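Print this page
E-mail this page

Sweep first, mop later – speaker notes

(Wait for the door to close. Water. Slides on.)

Hi everybody, thanks for squeezing in! I know the session next door has cake, so I'm flattered. My talk is on sweeping floors, which got a laugh when I sent in the title, and I'm fine with that, because I've been looking after floors for most of my working life and I still find new ways to do it badly.

Let me start with the Clirdale building. 776 square yards of tile, all on one level, a snack counter in the middle and a door at each end. When I took it on in September the evening routine was mop, mop, mop. People went straight in with the bucket and pushed wet wrappers into the corners, then spent the rest of the night picking them out again with their fingers. (Pause here. Somebody always groans.)

So I took the mops away for 2 weeks. I was not popular! Broom and dustpan only, and the mop came back out when the floor had nothing left on it that you could pick up. I thought I'd have a fight on my hands, but by the second week people were going home earlier and the mop heads were coming back without bits of candy wrapper knotted into them.

OK, next slide, dry litter on tile. Paper and plastic wrappers are light, so they're a pain – flick the broom and they take off. Short pulls, bristles down on the floor the whole time, and bring the stuff to the pan. Thin wooden sticks are the other thing. They roll, they turn sideways, they lie right along the grout line and the bristles hop over them. I go across the line with those, never along it.

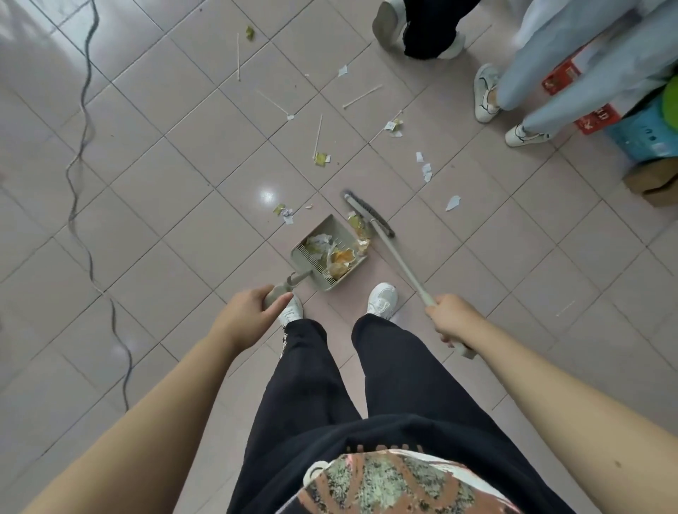
Larysa Zhuravel wrote to me after the last time I gave this talk and said I had it backwards with sticks: she picks them up by hand before she even gets the broom out, because one stick sideways across the mouth of the pan holds back everything behind it. She also said I talk too fast. Both fair! I've tried her way since, and for a handful of sticks she's right. For a whole floor of them after a party my knees vote for the broom.

(Slow down here. Really.)

Dustpans. I love a pan with teeth along the back. You drag the bristles through, the fluff and the film come off, and it all stays in the pan where you want it. We had the Verbeke ones for years and then switched to Bunomura, mostly over the handle, which sits better in my hand. Try before you buy, and try it with your gloves on.

Tilt is the bit I get asked about most. Front lip flat on the tile, back end up a little, and empty it sooner than you think you need to. A pile of crumpled wrappers fills a pan fast and then it starts creeping back out over the lip, and you're sweeping the same piece of plastic three times. I've done it with people watching.

Money slide, quick. We bought 300 mop heads in my first year at Clirdale. I don't want to tell you what the Zulletti invoice looked like – ask me at the coffee table and I'll whisper it.

Shiny tile, last thing before questions. Glare hides litter. Walk to the other end of the room and look back before you put the broom away, and you'll find the clear plastic you missed.

(Questions. If it's quiet, ask who still mops first and get them to put a hand up. Handouts are on the chair by the door.)

Print this page
E-mail this page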